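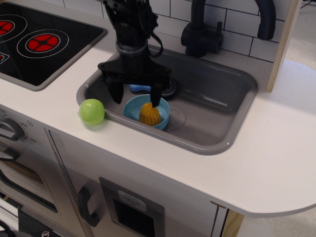 Corn cob in the blue bowl, play kitchen sink

Board index > Powertrain and Drivability > Intermittent faults

Thread: Hesitation at light throttle, long term trims fine, what am I missing

brasket_v6
Posted 10/01/2020
Sedan, 3.6 V6, automatic, front wheel drive. Hesitation between 1,500 rpm and 2000 rpm under light throttle, mostly on a slight uphill. Engine fully warm. No check engine light, no pending codes. Coolant temp reads normal and stays there.

Done so far:
Plugs, gapped to spec
Air filter
Throttle body cleaned, idle relearn performed
Fuel filter is in the tank so not touched

Long term trims are plus 3 on bank one and plus 2 on bank two. Short term moves around but nothing alarming. The shop wants to replace the mass airflow sensor and all six coils. I would like a reason before I pay for either.

tolliver_k
If the trims are that close to zero at cruise the airflow sensor is probably reading correctly there. Check it at wide open throttle too. A dirty sensor tends to under-report at high flow and you will see the trims climb. Did you log anything during the event itself, or only at idle in the driveway?

brasket_v6
Log was on the road but with a cheap Bluetooth reader. Sample rate is poor, maybe two readings a second with four PIDs selected.

GearLash
That is too slow. You will miss a hesitation that lasts half a second. Drop to two PIDs, engine speed and vehicle speed, and look at whether rpm dips, rises, or holds.

My money is on the torque converter clutch. Light throttle, warm, slight grade, under 2000 rpm is the textbook window for lockup. People describe it as a misfire all the time. It feels like driving over a rumble strip for a second or so.

tolliver_k
Could be, but don't skip the misfire counters. Most of these will show counts per cylinder in mode 6 even with no code stored. If one cylinder is racking up counts and the rest are at zero you have your answer in ten minutes.

Melahat Ekinci
I had the same complaint on the same engine family. Two shops, two sets of coils, no change. What settled it was a simple test on the road: hold steady throttle until the shudder starts, then touch the brake pedal lightly with the left foot, enough to close the brake switch and not enough to slow the car. On mine the switch commands the converter clutch off. The shudder stopped the moment the pedal moved. Repeated it on the same hill until I was sure of it.

Pick an empty road for this.

GearLash
Good test. Agree completely.

ohmslaw_dan
Good test but it isn't conclusive. Unlocking the converter also raises engine speed and takes load off the engine, and a marginal coil that breaks down under load at low rpm will also quiet down. You have changed two things at once.

GearLash
In theory. In practice a coil that weak will also act up on a hard pull in third gear. He only mentions light throttle.

ohmslaw_dan
He mentions light throttle because that's where he notices it. At heavy throttle the transmission downshifts and you have noise and acceleration covering everything up. Have him load it in a fixed gear before anyone orders transmission parts.

brasket_v6
Results.

Mode 6 misfire counts: zero on five cylinders, two counts on cylinder four since the last clear. Manual mode, held in fourth from 1,500 rpm, heavy throttle: pulls clean. Brake pedal test: shudder goes away every time and comes back a few seconds after I release the pedal.

rpm during the event wanders up and down by 30 or so with vehicle speed flat.

tolliver_k
Two counts is noise. I'd drop the coil theory.

ohmslaw_dan
Fair enough. With the fixed gear pull clean I would go with the converter too. Engine speed moving while road speed stays flat is slip.

Next question is fluid. What's in it and how old?

brasket_v6
Bought the car used with no service history on the transmission. There is no dipstick. Fluid at the level plug is dark brown, no burnt smell that I can detect, and a paper towel shows no glitter.

p_wendling
Drain and fill, drive it, drain and fill again. Don't let anyone put it on a flush machine with unknown history.

GearLash
The flush machine warning gets repeated on every forum and I have never seen a good argument for it. An exchange machine uses the pump's own flow through the cooler line. There's no added pressure.

p_wendling
Depends on the machine. Some do use their own pump. The customer has no way to tell which one the shop owns. Drain and fill is cheap and can be done in a driveway, so I don't see what the machine buys him.

GearLash
It buys him nearly all new fluid in one visit. A drain on these gets you less than half because the converter holds the rest. Three drains to get where one exchange gets you, and by then you've bought a lot of fluid.

ohmslaw_dan
Either one works. What matters is the fluid spec. Use what the manual calls for. The friction modifier package is what controls shudder, and old fluid loses it.

stillridge
Has anyone used the Dramico additive for this? The parts counter near me pushes it. Small tube, goes in through the fill plug. Nerkar sells something similar.

p_wendling
I put Nerkar in a pickup. Shudder was gone for a few months and then returned. Changed the fluid after that and have had no trouble since. I'd treat the tube as a diagnostic. If it helps, the fluid was worn out and you should change it.

ohmslaw_dan
I would leave additives out entirely if he is going to change the fluid anyway. New fluid with someone else's friction modifier added on top is an unknown mixture, and if the shudder stays you can't say which one to blame.

brasket_v6
Going with drain and fill. Two questions. Does the level get checked hot or cold, and does the car have to be level front to back or is a small slope in the driveway acceptable?

Melahat Ekinci
Level, engine running, in park, with the fluid inside the temperature window in the service manual. Read it from the transmission temperature PID. Cycle through all the gears first with your foot on the brake. Pull the level plug. A slow drip is correct. A stream means overfull, so let it run down to a drip. Nothing at all means add fluid until it drips.

My driveway slopes and I raised all four corners on stands to compensate. Do not get under it on a jack alone.

tolliver_k
Measure what comes out and put the same amount back before you start the engine. Then do the level check. Also crack the fill plug loose before you pull the drain.

brasket_v6
Both drains done in December, 853 miles apart. Factory spec fluid, new washers on the plugs. Shudder was weaker after the first one and I have not felt it since the second. Same hill, same throttle. rpm log is flat in the same spot.

The coils and the airflow sensor are still the originals.

GearLash
Do one more at your next oil change and log it again.

ohmslaw_dan
Keep an eye on cylinder four anyway.

stillridge
Which reader did you end up logging with? The first one you said was too slow.

brasket_v6
Same reader, two PIDs only, as GearLash suggested. It was fast enough to see the wander. A friend has a wired Trernar unit and I may borrow it for the next round.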